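# "You are sewing a wet handbag"

The woman who runs the suture pad bench at Jarkia has asked that her name be left out, on the grounds that her mother still thinks she works in soft furnishings. "It's close enough," she says. "I make cushions. People stab them."

She has been making practice skin for 12 years, first at a kitchen table in Wudberg and now in a unit behind a tyre depot, where the kettle lives on the same shelf as the pigment. The pads go out to teaching rooms and skills courses, pale and blank, and a fair few of them come back. She insists on this. Customers who return a used pad get 3 pounds off the next one, and she gets to see what has been done to it.

"I read them like tea leaves," she says. "I can tell who was taught properly and who was taught by a cousin."

A good closure, in her view, is a boring one. She likes knots stacked down a cut with the same gap between each, and she isn't bothered if the tails fan out a bit. The big straight cut is where everybody starts and where everybody is on best behaviour. The short slanting ones are where character comes out.

"A diagonal upsets people. They tilt their heads, then they tilt the pad, then they tilt the chair. You can't tilt a patient, or not much." 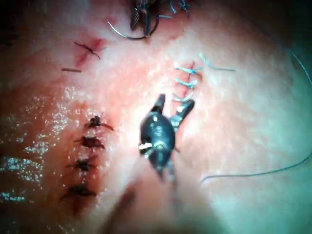
## On blood, and where it gets to

The red is her own recipe and she won't discuss it beyond saying that it has ruined 3 carpets. An earlier version, sold under the name Plandari, was praised by customers for its realism and cursed for its refusal to leave their cuffs. The present one washes out at 40, she says, provided you get to it before supper.

Why bother with it at all? Plenty of people learn on clean pads, and I put this to her.

"Plenty of people learn to swim on a piano stool," she says. "Once there's red smeared along the edges you lose the line. Dark thread on dark red, you have to look for it. And a wet pad shines back at you, so half of what you're looking at is the ceiling light."

She is less romantic about thread. Blue is for learning, she says, as you can see where you have been and regret it. Dark is for when you think you're good. She sells both and recommends starting with blue, advice which she reckons is ignored by most of the people who would benefit.

Loose ends are a sore point. Her returned pads arrive with snipped bits stuck to them, and she keeps a jam jar of the things by the door. She doesn't know why. "It was going to be a demonstration of waste. Now it's just a horrible jar."

## The texture problem

The surface took longer than the colour. Her first moulds came out as smooth as a bath toy, and needles skated. She tried lining them with orange peel, a golf glove and the cover of an old hymn book before settling on a texture she describes as "the back of a man's neck, after a holiday".

That mould is called Morris. It has made every standard pad since, and it sits on a folded towel when it isn't working. A replacement would cost her 400 pounds, and she has been putting it off since last June.

"Morris has a nick in one corner," she says. "If you've got a pad with a tiny bump at the bottom, that's him. I've had complaints. I've also had someone ask for the bump specially, to practise going round it, so I charged extra."

Her order book stood at 293 pads on the afternoon I visited, all of them owed to somebody. She seemed calm about it. She was eating a cheese roll over the sink, with one glove on.

I asked whether she had ever closed a cut herself, on her own product.

"Once, for a dare. Terrible knots, all bunched at one end like people waiting for a bus." She finished the roll. "I kept it, mind. It's under the short leg of the workbench."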